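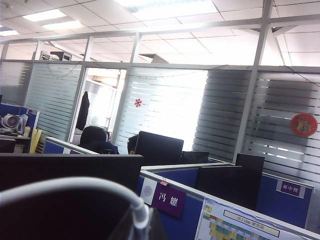

Blue cubicle partitions in an open-plan office.

The research lead at Risent keeps a shoebox of receipts from people she has never met in person. They came from a diary study she ran for Gondness, a chain of garden stores that wanted to know why shoppers who loved the stores so rarely came back in the fall.

"I asked people to mail me whatever they had in their pockets after a trip," she says. "The receipts have notes all over them! One woman wrote 'too heavy, ask neighbor' next to a bag of soil, and that one line kept us talking for a whole morning."

The client had already done a survey with 2000 answers, and the numbers were clear enough on price and parking. What they lacked was any sense of what went on at home, between the thought of buying something and the drive to the store. So Risent signed up 19 households in and near Radell and stayed in touch with them for 3 weeks in October, mostly by short voice messages.

Why voice? She lights up at the question. "Typing makes people tidy. You get a nice sentence with the feelings taken out. With a voice note they're standing in the yard, the dog is barking, they change their mind halfway through, and you get to hear them change it." By the end she had 1070 messages, and she listened to every one of them, many while walking to work.

The part she most enjoys telling is about the sheds. Again and again, people put off a trip to the store until they had cleaned out the shed, and the cleaning never happened. "We hadn't asked one question about sheds. Not one! And there they were, in nearly every household, this little wall of guilt between the customer and the tulip bulbs."

Gondness took the idea and tried a weekend event at its Gál store built around clearing out, with a swap table for old pots and tools. She went along and spent most of the day at the swap table (she came home with a watering can she didn't need).

There are things she would change. The daily prompts went out at 7 p.m., right in the middle of dinner for families with small kids, and their messages were shorter as a result. Next time she wants people to pick their own hour. She would also bring the client in sooner, even if it's only to listen to a handful of messages over coffee.

She is already planning a spring round with some of the same households. Two of them have written to say their sheds are still full.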